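Projects > Kornmont > Tableware and Table Surfaces > Progress Report

Kornmont Tableware Trial: progress report to the Brondmont fund
May 20, 2019

Status: on schedule for parts A and B. Part C is behind.

Part A, plates and mugs. The grant covers plastic tableware for shared dining rooms. Delivery from Emen was completed in two lots, 900 pieces in the first and 100 in the second, which brings the stock to the agreed 1,000. The second lot replaced plates rejected for uneven rims. Pieces are stored by type and then by color. Lids were dropped from the order at the last review and the money moved to part C.

Part B, table surfaces. The white tabletop with the tile grid was kept as the standard surface for all place-setting work. The grid lines are thin and gray and do not compete with the tableware. Gloss remains a problem. Reflections show on the top and on the plates, and pale pieces are the ones most affected. A matte top has been priced by Ó Dálaigh but not ordered. The present top can stay in use through June whatever is decided.

The basic setting now consists of one plate, one mug and table decoration. Lavender was chosen for the plate and pale teal for the mug so that the two can be told apart at a glance. Small pumpkins striped in orange and white serve as decoration. They are low enough to leave the view across the table open, and the stripes stand out well against white.
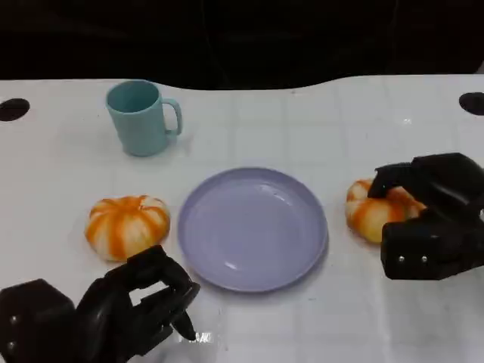
Mohsin Chaudhry asked in his written comments whether the decoration should be charged to the tableware line at all, and whether a setting with two pumpkins leaves enough room for cutlery. He would prefer a single piece placed behind the plate.

On the first point, decoration has been moved to sundries and the budget table corrected. On the second, cutlery was not part of the basic setting when it was drawn up. Both layouts will be laid out with knife, fork and spoon and compared before the setting is fixed.

Part C, storage and washing. The 4 racks ordered for the wash area have not arrived. Until they do, mugs are dried upside down on trays, which takes up counter space needed for sorting. The supplier has given a June delivery date. No extra cost is expected.

Decisions requested from the fund:
- Matte top: order or decline the Ó Dálaigh quote.
- Part C: agree to move the completion date to the end of June.
- Spare plates: confirm that rejected pieces may be returned to Emen for credit.

The next report will cover the rack installation and the comparison of layouts.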